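Working Papers > Growth and Forecasting > Skelgate Series > Section 4

4. Does the investment rebound explain the upturn?

The standard account of the recent upturn gives most of the credit to business investment. Firms bought equipment, the equipment raised output per hour, and trade followed. We are less sure. The account rests on a timing argument, and the timing is weaker than it looks once the data are revised.

4.1 Revisions

Our panel covers 851 firms in the regions of Enar and Avis. For each firm we compare the investment figure first reported with the figure that stood 9 quarters later. First reports run high in good years and low in bad ones, so a forecaster who works from early data will see a sharper rebound than the one that survives in the books. The Leitner index, which most regional forecasts still use, is built entirely from first reports. We do not think this makes the index useless. It does mean that its turning points should not be treated as facts.

When the model is run again on revised data, the lead of investment over output shrinks from three quarters to none that we can detect. Output and investment move together. Readers who already believe that investment drives growth will find nothing here to rule it out, but they will also find little to support it — the same pattern would appear if firms simply spent more when orders came in.

4.2 What counts as equipment

A second problem is the category itself. "Machinery and equipment" in the survey form covers delivery vans, cooling units, office computers and automated tools, all under one heading. Seven of the industries in the panel report nothing finer. Claims that spending on automation lifted productivity in those industries therefore cannot be tested with these data, and earlier papers that make such claims have had to assume a fixed share. The share is usually taken from a single year and carried forward. We tried three other shares, each as easy to defend as the usual one, and the estimated effect changed sign under one of them.

Saodah Kusuma has suggested to us that price deflators could be used to separate the parts. We looked into this and remain doubtful. The deflator for automated tools was rebased in December of the survey's final year, and the old and new series do not overlap long enough to be joined with any confidence.

4.3 What the forecasts can bear

None of this says that the expansion is weak. Employment data, which are revised far less, point to steady gains in both regions. Our complaint is narrower: a forecast that projects the next two years from the investment rebound is leaning on the part of the record most likely to change. We would put wider bands around it, and we would leave the productivity term out of the baseline until the survey form is split.

A fair reply is that every forecast has to lean on something. We agree, and Section 5 reports the results with employment alone. They are duller and they miss one turning point altogether, though their errors after revision are smaller. 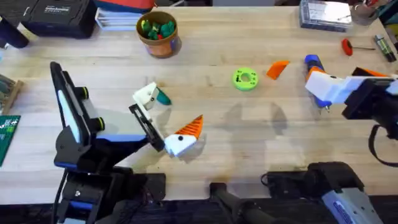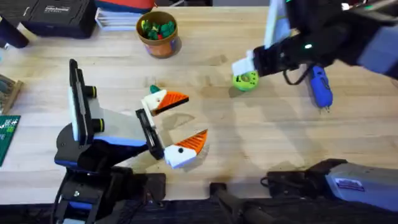

Figure 4. Robot arms at a wooden work surface.

Damian Plattner
Research Fellow, Skelgate Series on Growth and Forecasting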